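February 24, 2021
By Kyung-hwa Sun

Open afternoon at Burnmont: packing groceries into soft bags

Members who joined the visit to the Burnmont handling lab saw one task run repeatedly: a single arm with a two-finger gripper picking grocery items from a table and placing them in a fabric bag. Joon-young Um ran the cell and A-yeong Jang took questions. The group was limited to 8 people at a time, with a second party waiting in the corridor until the first had finished.

The lab's interest is in the bag. A rigid tote has a known opening and walls that stay put, so a placing move can be planned once and repeated. A cloth bag sags and folds over its own mouth, and each item changes its shape for the next one. The controller used at Burnmont, called Lirkach, is trained on recorded demonstrations in which an operator guides the arm through the whole move. Um gave the size of the current set as 3,000 demonstrations, of which 191 were set aside for checking.

Most of the picture data comes from a small camera at the wrist. A fixed camera over the table is used for finding items, but it loses sight of them once they go below the rim of the bag. The wrist view keeps the fingertips and the item together up to the point of release, at the cost of some blur when the arm moves quickly.

Wrapped produce drew the most questions. Clear film gives bright reflections that shift as the arm turns, and loose folds of wrap can slide under the fingers before the item itself is held. Long items are gripped near one end and fed in lengthways, which needs a narrower gap but leaves more of the item unsupported.
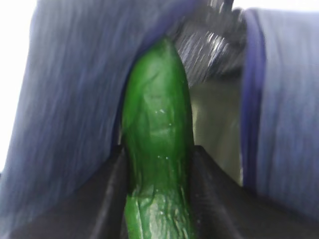

Soon-im Ki asked how grip force is chosen. Jang replied that it is set by item class, with a lower limit for soft fruit, and that there is no force sensor in the fingers at present. Motor current is used as a stand-in. She described this as adequate for firm vegetables and poor for bread.

Cycle times were not given. The next visit is planned for April and will cover unpacking. Names to Young-sook Choo, please, with any access needs.

Contact: Young-sook Choo, visits desk | © 2021 Pritico Newsletter | Back to top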